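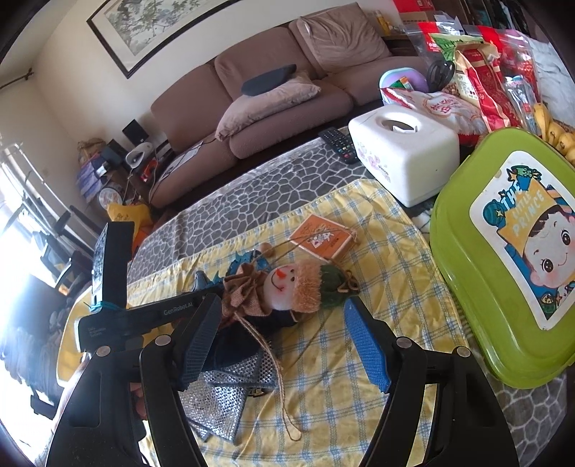

What should a hand-held gripper recording contain before it goes into the shared set?

One complete handling of one soft object, from the moment the fingers come into view of it to the moment they let go and back away, with the household around it left as it was found and the consent of everybody who lives there written down beforehand.

Bokholm Handling Guidelines
README and data card
Last revised Aug 3, 2022
Maintained by Funmilayo Sani, Grasthorpe office

Welcome, and thank you for reading this before you start instead of after (we have all done it the other way round at least once). This file travels with the Bokholm set, a collection of 603 recordings of people picking up, turning, moving and putting down soft household things with a hand-held gripper. It covers what is in the set, how we would like new recordings to be made, and what we ask of anybody who trains on them. It has grown a good deal from the half page it started as, and I apologise to those of you who liked the half page.

What is in the set

Soft toys, dolls, tea towels, socks, hats, cushions, small cloth bags and holiday decorations, handled on ordinary tables in ordinary living rooms and kitchens. Every recording comes with a short task sentence, a note on the object, and the finger opening over the length of the clip. There are no recordings from laboratories or warehouses. The folks at Luo keep a separate set for rigid objects and have been very generous with their file layout, which we copied almost whole, so if you have already written a loader for theirs it should work on ours with one change to the folder name.

Folders

recordings/ holds one folder per recording
notes/ holds the object and surface notes, in plain text
consent/ is not distributed; please write to us if your ethics board needs to see the blank form
withdrawn.txt lists recordings that have been taken out, and should be read every time you update

Rules for the room

Leave the room the way people live in it. Snacks on the table can stay on the table, the remote can stay where it was left, and a patterned cloth is very welcome, because a model that has only met plain white surfaces gets quite lost on plaid. We don't want anybody tidying up for our sake, and we don't want a mess arranged for our sake either.

What does have to go is anything that identifies a person. Letters, prescriptions, school notices, calendars with names on them and family photographs should be turned over or carried into another room. Loose paper deserves a second look even when it is well back from the work, as print can be more readable in a recording than it seems to the person standing there. Brand names on packaging are fine. Screens should be off, and so should radios and televisions.

Hands are allowed. We used to ask for gloves, and it made people clumsy and cross, so that rule went out last September and I haven't missed it. Faces are not allowed, and that includes reflections in windows, glossy screens and picture glass. If a face turns up, drop the whole recording; please don't blur it and send it in.

Rules for the handling

Open the fingers wider than the object before you come down on it. Close slowly until the cloth just begins to give, then stop. Lift by the body of a doll or toy, and keep off noses, beads, tags, hats and hanging strings, which are usually glued or lightly stitched and do come away. Dangling twine is the one that catches most newcomers. It gets under a finger pad very easily, so lay it to one side with your free hand before you begin, and start the recording after that.

Each object is handled 10 times at most in a session. After that the stuffing has shifted and the operator is bored, and both of those show in the data. Take a proper break between objects. Wipe the finger pads when you change from one object to the next, particularly if glitter or metallic mesh is involved, and check the pads for wear at the same time. A worn pad gets replaced along with its partner, even if the partner still looks good.

If something is dropped, keep recording until it has stopped moving. Dropped objects are among the most useful things we have, and they are labelled "dropped" in the notes without any comment on the operator. If something is damaged, stop, tell the household, and write it up on the same day. Fasorer pays for replacements and has never once quibbled with me over a knitted hat.

Review

A recording is checked by 3 people, and one of them must be from outside the household's own region. They look for faces, readable personal papers and task sentences that don't match what was done. Disagreements go to me. I try to answer within the week, though I am slower in the school holidays.

Known gaps

We have far too many tables and hardly any beds or floors. Most operators are right-handed. Task sentences written in English tend to be fussier than those translated into it, and we haven't decided what to do about that. Our aim is roughly 2,000 recordings before the next full release, with the extra effort going mostly to low surfaces and dim rooms.

Using the set

Research and teaching are both welcome. Please don't use it to identify homes or to estimate anything about the people in them, such as income, religion or health. If you publish results, report how often your system damaged or dropped an object as well as how often it succeeded, and say what the object was. A household may withdraw at any time, and when one does we ask you to delete your copies and confirm by email.

Corrections to this file are always appreciated, spelling included. Send them to the Grasthorpe office with the section heading in the subject line so that I can find the spot.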